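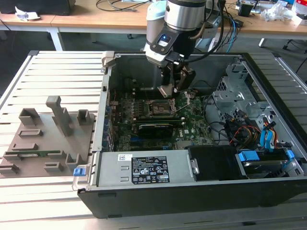

2 min read - 6 replies

Memory cell: fingers drifting off the DIMM pitch after a pad change

s_amrani
Cell is a single arm over an extrusion table, desktop tower on its side, printed fixture tray to the left of the case. Two-finger gripper, angular fingers with metal tips. Job is memory modules, tray to board. I swapped the finger pads on Friday and since then the pick from the long slot in the tray is fine but the place is off by a hair at the far end of the module. Pad screws are at spec. Re-zeroed the gripper twice. Before I reteach every place point, what do people check first?

grundden_fares
Tool center point. New pads are never the same thickness as worn ones. Touch off on a pin, compare with the stored value, correct the TCP and leave the place points alone. If you reteach points to cover a bad TCP you will be doing it again at the next pad change.

lmorsy
Disagree, at least as a first step. A TCP error in the pad direction moves the whole module. She says it is off at one end, so that's rotation. I would look at how the tray is bolted down. Printed trays creep under the clamp screws, and ours at Kasonmont went out of square after up to 200 hours on a warm table. 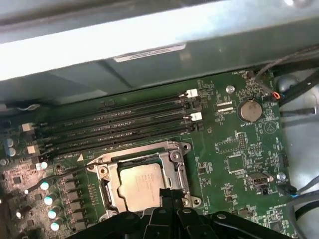
s_amrani
The place order is the other thing I wanted to ask about. Currently the program starts with the slot nearest the CPU and works outward. All four DIMM slots are empty at the start of a run, and two of them have white latches while the others have black ones, so I had been using the white pair as the vision reference for board angle. Could the reference be my rotation error? The sheet metal above the slots throws a shadow band over that side of the board, and I moved the lamp the same day I did the pads.

grundden_fares
You changed the lighting and the pads on the same day and only mentioned one of them.

lmorsy
Then check the lamp first. Run the angle measurement 121 times with the case untouched and look at the spread, then put the lamp back where it was and repeat. I'd also stop using latches. They pivot, so their position depends on how far open each one is. Screw bosses on the socket frame are better, two of them at the right corners and neither one moves.

Amr_Slaoui
Bosses are too close together for a good angle. Use the silver mounting screws, longer baseline. Threshold at 165 worked on our Driseretti cell with a similar board, but that was with a ring light.

lmorsy
Mounting screws have clearance in the board holes. I'll take the shorter baseline.

Amr_Slaoui
Clearance doesn't matter if you measure screw to screw every cycle and teach relative to that. It matters when you swap boards.

s_amrani
Put the lamp back. Most of the end error went away. What remained was the same at both ends, so Fares was right about the TCP as well. Corrected it from the pin, did not touch the place points. Tray is square to the table, checked with an indicator. Going to try the bosses and the screws on the same board and will post the spread for both.

grundden_fares
Write the pad thickness on the maintenance sheet while you're at it.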